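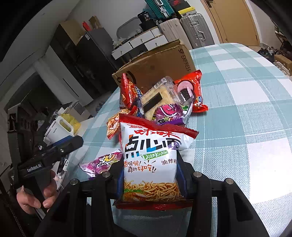
PERSONAL FINANCE

Fuad Jemal
7 May 2019

Home Threads Topics Search Log in

I moved my retirement savings out of an actively managed fund and into two index funds in February. A few people asked how it went, so I'm writing it up as a thread. I'm not an adviser. I run payroll for a living.

The old fund was Flivance Growth. I was put into it by default when I started my job and never looked at it again. The yearly statement came in the mail, I read the balance, and it went in a drawer.

What got me looking was a line on page 5 of the statement: "total ongoing charge." I had always assumed the fee was the number on the first page. The first page only shows the management fee. The trading costs and the platform fee are listed further back.

Add those together and mine was well over one percent a year. That doesn't sound like much. On a balance you plan to hold for 27 years, which is how long I have until I stop working, it comes to a lot of money. I put it in a spreadsheet and then checked the spreadsheet twice.

Before anyone replies with it: yes, some active funds beat the market after costs. Mine didn't. I compared it with the index it names in its own documents, and it was behind in 8 of the last 10 years. The two good years were early on.

I called Flivance first to ask if they had a cheaper share class. They do, but my employer's plan doesn't offer it. The person on the phone was polite and told me this right away, which I appreciated. The call was short.

Next I asked our benefits office what else was on the menu. There's a PDF. It is long, and the low-cost funds are near the end, after the target date funds and something called Ritley Balanced Opportunities, which I still can't explain.

The two I picked are both from Kabbaj: a total US stock index and a bond index. I wanted an international one too, but the only one in the plan charges nearly as much as the fund I was leaving. I left it out for now and may hold one in my IRA instead.

How I split it: mostly stocks, with a smaller part in bonds. I'm not going to post the exact split. Whenever somebody posts one, the replies are all about whether it should be five points higher or lower, and your situation isn't mine.

The switch itself was a web form. You choose what to sell, what to buy, and whether new contributions follow the same choice.

That last box matters. It's a separate setting and it was not ticked for me. If I hadn't scrolled down, the old balance would have moved and every new paycheck would have kept going into the old fund.

I was out of the market for one day while the sale settled. I had read warnings about this and worried more than I needed to. The market hardly moved. It could have gone either way and I would still have done it.

There was no tax bill, as this was all inside a workplace retirement account. If you're doing this in a regular taxable account, selling at a gain is a different matter, and you should work that out before you press anything.

There was a small exit fee. It's in the plan rules, not in the fund documents, so look in both. Mine was taken out of the balance and showed up as "other" on the next statement — no further explanation. I had to call to find out what it was.

Adebayo Nwachukwu asked me why I didn't use one of the apps that does this for you. I tried Flurkier for a month with a small amount of my own money. It works fine. It also charges its own fee on top of the funds it buys, and it can't touch a workplace plan anyway.

He also asked if I check the balance more often now. I did for the first couple of weeks, and then I took the plan's app off my phone. I still get the quarterly email.

A few people have asked about closed or "legacy" plans from old jobs. I have one of those as well and haven't dealt with it. The paperwork needs a signature from a company that has since changed its name. If I get it done I'll add to this thread.

If you want to look at your own plan, find the full fee disclosure, not the summary. Search the PDF for "total" and "expense." Write down every percentage that applies to you and add them up. Then look at what else your plan offers and do the same for those.

You may find you're already in something cheap. My sister did hers the same evening and hers was fine, so she left it alone.

One correction to an earlier post: I said the platform fee is listed "further back." In the newer statements it's been moved to page two. The management fee is still the only one on the front.

Replies are open. I can't answer questions about particular stocks, and I won't look at screenshots of your account, so please don't send any.

We use cookies to remember your settings and measure visits. Accept all Manage choices

Contact Terms Privacy © 2019 Back to top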